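정지 후 재개

오류 번호는 2043이었다. 설명서에는 한 줄로만 적혀 있다. 재개 조건 불일치. 나는 그 줄을 여러 번 읽었고, 읽을 때마다 담당 부서 칸이 비어 있다는 것만 확인했다.

사고는 9월에 났다. 보타로프가 납품한 팔이 시험 주방에서 비상정지로 섰고, 같은 조 선배가 바닥에 떨어진 것을 집으려고 손을 넣었다. 팔이 다시 움직였다. 버튼은 눌린 채였다. 선배는 왼손 손가락 두 개가 부러졌고, 나는 그때 등을 돌리고 기록지를 쓰고 있었다. 뒤에서 소리가 나서 돌아봤을 때 팔은 하던 일을 마저 하고 있었다. 그릇을 반듯하게 내려놓고 제자리로 돌아갔다.

시험 주방은 잠겼다. 나는 남은 작업을 시뮬레이터로 옮겨 받았다. 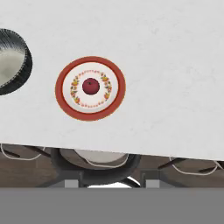 재현 시험은 조건을 하나씩만 바꾸는 것이 원칙이다. 속도를 바꾸는 날은 속도만 바꾼다. 나는 아침에 출근해 장면을 불러오고, 팔을 돌리고, 중간에 정지 신호를 넣고, 기다렸다가 결과를 적었다. 화면 속 주방은 진짜보다 깨끗했다. 테두리가 붉은 접시 한가운데에 사과가 하나 놓여 있고, 사과 둘레로 꽃무늬가 둥글게 돌아갔다. 나는 그 사과를 하루 종일 들었다 놓았다. 점심에 구내식당에서 과일이 나오면 손이 잘 가지 않았다.

100번을 돌릴 때까지 아무 일도 없었다. 팔은 서라고 하면 섰고, 풀어 주기 전에는 움직이지 않았다. 팀장은 기계 문제가 아닐 수도 있다고 했다. 버튼이 끝까지 안 눌렸을 가능성도 보고서에 넣으라고 했다. 나는 그 문장을 썼다가 지웠다. 다음 날 다시 썼다.

선배에게 전화가 왔다. 손은 어떠냐고 물었더니 젓가락을 오른손으로 써서 다행이라고 했다. 그러고는 그날 버튼이 제대로 눌려 있었느냐고 물었다. 눌려 있었다고 나는 대답했다. 정말 봤느냐고 다시 물었다. 봤다고 했다. 돌아본 다음에 봤으니 거짓말은 아니었다.

143번째였다. 그날 나는 정지 신호를 평소보다 늦게 넣었다. 졸았기 때문이다. 집게가 그릇 위까지 내려간 뒤에야 키를 눌렀고, 팔은 섰다. 기록지에 '지연 입력, 무효'라고 적는데 화면 구석에서 시계가 계속 가고 있었다. 정지 상태에서는 작업 시계도 서야 한다.

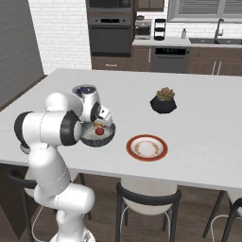 사과가 든 그릇 위의 집게

나는 손을 떼고 지켜보았다. 정지 표시등은 붉은색이었다. 팔이 다시 움직였다. 집게를 벌리고, 올라가고, 제자리로 돌아갔다. 기록에는 '작업 완료'라고 남았다. 그 아래에 2043이 찍혔다.

소리가 없으니 이상했다. 그날 주방에서는 뒤에서 소리가 먼저 났는데, 화면 속 팔은 조용히 움직였다. 나는 일어나서 물을 마시고 왔다. 그리고 같은 순간에 같은 신호를 넣었다. 이번에는 졸지 않았다. 팔은 섰다가 움직였다. 한 번 더 했다. 또 움직였다.

집게가 물건을 놓기 직전의 300밀리초였다. 그 사이에 들어온 정지 신호는 팔을 세우기는 하지만, 놓기 동작이 대기열에서 지워지지 않는다. 팔은 잠시 섰다가 남은 명령을 꺼내 이어서 한다. 수크프라서트라는 협력사가 만든 놓기 모듈이었고, 그릇을 허공에서 떨어뜨리지 않으려고 넣은 기능이라고 문서에 적혀 있었다. 읽어 보면 맞는 말이었다. 그릇은 깨지지 않았다.

저녁에 팀장을 불러 화면을 보여 주었다. 팀장은 의자를 끌어다 앉아 아무 말 없이 끝까지 보았다. 버튼 이야기는 보고서에서 빼자고 했다. 나는 이미 뺐다고 했다. 그건 사실이 아니어서 팀장이 나간 뒤에 뺐다.

다음은 그릇을 바꾸는 차례였다. 요청서에는 대상물이 달라도 같은 현상이 나는지 확인하라고 되어 있었다. 나는 밥이 담긴 그릇과 블루베리 그릇이 함께 있는 상차림을 불러왔다. 소금통과 후추통도 나란히 서 있었다. 누가 만들었는지 몰라도 뒤쪽 조리대에 키친타월까지 걸어 두었다. 앉을 사람이 있는 집 같았다.
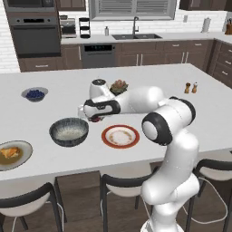 시스토슬로 안전검증팀 글모임 「야간조」

상차림이 바뀌어도 결과는 같았다. 나는 표를 채우고 보고서를 올렸다. 보타로프에서는 이틀 뒤에 회신이 왔다. 해당 구간의 대기열을 비우도록 수정하겠으며, 수정 전까지 정지 후 접근을 금지해 달라는 내용이었다. 정지 후 접근 금지. 그 말을 종이에 크게 뽑아 시험 주방 문에 붙이는 것도 내 일이었다.

문을 열고 들어간 것은 그때가 사고 뒤로 처음이었다. 전원은 내려가 있었다. 팔은 집게를 아래로 하고 있었고, 그 밑에 그날 놓은 그릇이 그대로 있었다. 치우라는 지시가 없어서 아무도 치우지 않은 모양이었다. 그릇은 식탁 모서리와 나란하게, 시킨 자리에 정확히 놓여 있었다.

나는 손을 뻗었다가 거두고 벽 쪽으로 가서 주전원 차단기를 확인했다. 내려가 있었다. 자물쇠도 채워져 있었다. 돌아와서 다시 손을 뻗었다. 그릇까지 가는 동안 나는 그릇을 보지 않고 집게를 보았다.

선배는 다음 달에 복귀한다고 했다. 조카리 쪽 물류 현장에 자리가 났는데 그리로 갈까 생각 중이라고도 했다. 거기도 팔이 있지 않으냐고 물었더니 있다고 했다. 그러고는 보고서를 보내 달라고 했다. 나는 파일을 보냈다. 버튼에 대해서는 '눌린 상태였음, 사고 직후 목격'이라고 적었다. 선배는 읽었다는 답만 보냈고, 나는 그릇을 씻어 선반에 넣었다.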